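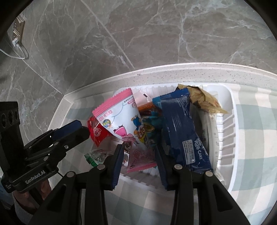
Gorkgate_Pantry

Snack tray people, I need your opinions before October gets away from me. I've been trying to get our snacks under control for ages, and I finally gave in and put the little packages in a white plastic tray, the kind with the ribbed compartments molded right in. It sits by the speckled counter on my blue-gray and white plaid cloth, so the kids can reach in without climbing on anything (my youngest is a climber, and I've had enough of that for one lifetime!). The pink package with the penguin-looking fellow in goggles is the one they fight over, of course. My question is whether you sort by kind, or by kid, or just let it all pile in together. I started out sorting and now I'm losing heart.

----

ferkstead_mom
Re: Snack tray people

Oh, I love this, and I love the plaid! We did by kid for two years and it was peaceful for maybe the first month. Then came the trading, and then the accusations about the trading, and I was holding court at the kitchen counter every afternoon. Now everything goes in together and whoever gets home first gets first pick. It does reward the one with the shorter bus ride, I admit that.

----

Hung22
Re: Snack tray people

I'm going to disagree, kindly. First pick only works if your kids get home close together. Ours are 7 and 11 and the older one gets in almost an hour later, so all that was left for her was the plain crackers - every single day. We sort by kind, with the favorites at the back, and each kid gets one favorite and one anything else. It takes me five minutes after the grocery run and I put the radio on while I do it.

----

Gorkgate_Pantry
Re: Snack tray people

Hung22, one favorite and one anything else is so simple that I'm a little embarrassed. Do you stand the packages up or lay them flat? Mine slump over the minute somebody takes one out, and then the whole tray looks like the bottom of my purse.

----

Hung22
Re: Snack tray people

Standing, if there are enough to hold each other up. When the row gets thin I lay them down and don't worry about it.

----

zeninbridge_baker
Re: Snack tray people

Can I be the grump? I wouldn't keep snacks out at all. We had a tray by the counter and I ate more from it than the children did, just walking past with the laundry. Ours lives in a high cupboard now and comes down at 3:30, and then it goes back up. I will say the ribbed trays are nice to have. I use one for cookie cutters and another for seed packets, and they wipe clean with dish soap and an old toothbrush along the ridges.

----

ferkstead_mom
Re: Snack tray people

A high cupboard and a climber in the same house, though! I'd leave it low in her case. Also, Gorkgate, did you sew that cloth or buy it? I've been looking for a plaid that pale for my breakfast table.

----

Gorkgate_Pantry
Re: Snack tray people

Bought it, at the church sale, and I only wish I'd picked up a second one. I'm going to try Hung's way through the end of the month, and I'll report back when the penguin package is gone, which gives me until tomorrow at the latest. Thank you all, and baker, please tell me more about the seed packets, I have a whole drawer of them and no system whatsoever.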